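Skip to content
Home Books Shop Notebooks About the Author Newsletter Contact

Search the shop
Search for: Type and press enter

Filed under: Paperbacks, Romance with Ghosts, Hodora Series

The Hodora Letters — Book One, Signed Paperback

Hi, and thanks for stopping by the shop. If you got here from the newsletter you already know most of this, so feel free to scroll down to the ordering part. If you're new, pull up a chair, because I'm going to tell you about this book the way I'd tell you across a table at a book fair, which means I'll wander a little.

The Hodora Letters is the first novel in my series about a small harbor town called Hodora, where the mail has a habit of arriving for people who have been dead a long time. Filia Giannakopoulos takes a job at the post office there in April, right after her marriage falls apart, mostly because the job comes with an apartment upstairs and she can't afford to be picky. On her first morning she finds 84 letters in a locked drawer, all of them addressed to the same man, and all of them in her own handwriting.

She has never been to Hodora before. She has never heard of the man. And then she opens one (of course she opens one, I would too!) and it's a love letter, a pretty good one, with a joke in it about her grandmother's soup that only she would know.

That's chapter one, so I'm not spoiling anything. The man's name is Skandero. He is dead, or mostly dead, and he's been waiting on the other side of the counter for somebody to sell him a stamp. I had more fun writing him than anybody I've ever put on paper. He's vain about his coat. He cheats at cards. He's terrified of the lighthouse and won't say why until close to the end, and when he finally does I cried at my own kitchen table, with the oven timer going off behind me.

People ask if it's a ghost story or a romance and I always say yes. It's not a scary book. There's one chapter in the flooded cellar that a few readers have told me they didn't love reading at night, but nothing jumps out at you, and the dog is fine. I'm putting that right here on the product page because I get the email every single week. The dog is fine all the way through book one and he's fine in book two. 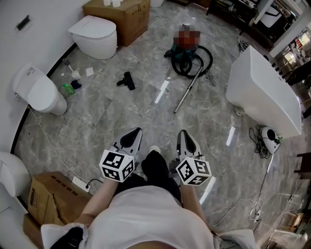

As for heat level, it's kissing and a lot of longing, and one door that closes. I wrote a longer version of that scene and took it out again, and I think the book is better for it. My sister disagrees. There's some swearing, mainly from the harbor master, and there's grief in it, the slow kind. Filia's mother died the year before the story opens and that comes up a good deal. If you're in the thick of that yourself you may want to wait a while, or you may want exactly this. I've heard from readers on both sides.

What you get

This is the new paperback edition, with the cover by Nazanin Nazari. I had wanted to work with Nazanin for years and was too shy to ask. She read the entire manuscript before she drew a line, and she's the one who spotted that Skandero's coat changes color between chapters two and nine — I'd been through that draft so many times I could recite it and I never saw it. So the coat is green now, everywhere, and it's green on the cover too. She also drew a little map of the harbor for the inside front page. The post office is on it, and the lighthouse, and the bakery that burns down, so look fast.

The new edition has one extra thing in the back, a short story called "The Stamp Drawer," which takes place thirteen years before the novel. It used to be a newsletter freebie. I've fixed it up since then and given it a different last page, so if you read the old one you might like to see where it went.

I sign every copy ordered through this page. If you'd like it made out to somebody, put the name in the notes box at checkout, and please spell it out exactly how you want it, even if it's an easy one. I once signed a book to a Jon with an H in it and I still think about that. If you leave the box blank I'll just sign my name. I can write a short line too, like happy birthday or get well soon, but keep it short, my handwriting goes downhill quickly.

Printing and stock

I had 1000 copies printed. Of those, 900 are for the shop, and the rest are going to the bookstores that were nice to me with the first edition, and to fairs. When they're gone I'll decide about another printing, but the map page may not come along, so if the map matters to you then this is the one to get.

They're printed on cream paper, which I fought for, and the type is a bit bigger than last time. A lot of you wrote to say the old one was hard on the eyes. You were right! I opened my own copy next to the lamp and had to squint.

Shipping

I pack the orders myself, usually in the evening, and take them in the next morning. Books go out in a stiff cardboard mailer with a layer of paper around them. If yours gets to you with a crushed corner, send me a note and a snapshot of it and I'll mail you another one, and you can pass the dented copy along to a friend. I ship inside the US only from this page. For everywhere else, write to me through the contact form first, and I'll find out what the postage would be before you pay for anything.

Returns are fine if the book is unread and I haven't written somebody's name in it.

A few things people ask

Do I have to read the series in order? For this one and book two, yes, please do. Book three follows the harbor master and stands pretty well by itself, though you'll meet Filia and Skandero walking around in it and wonder what they're so pleased about.

Does book one end on a cliffhanger? It ends with a letter. The main story wraps up and you'll know who ends up with whom, but there's an envelope on the last page that doesn't get opened until the next book. Some of you have been quite stern with me about that envelope.

Is there an ebook? There is, and it has its own page in the shop. It includes "The Stamp Drawer" but not the map, which turned to mush on a small screen every way we tried it.

Is there an audiobook? Not yet. I'd love one. I know exactly how Skandero sounds and I haven't found that voice, so I keep putting it off.

Can my book club get a deal? Write to me and tell me how many you are and I'll work something out. I have a page of discussion questions I can send along, and if you meet in the evening I can sometimes call in for half an hour, as long as everybody has finished the book. I'm no good at talking around the ending.

Tags: ghost romance, small town, letters, signed copies, Hodora, slow burn, the dog is fine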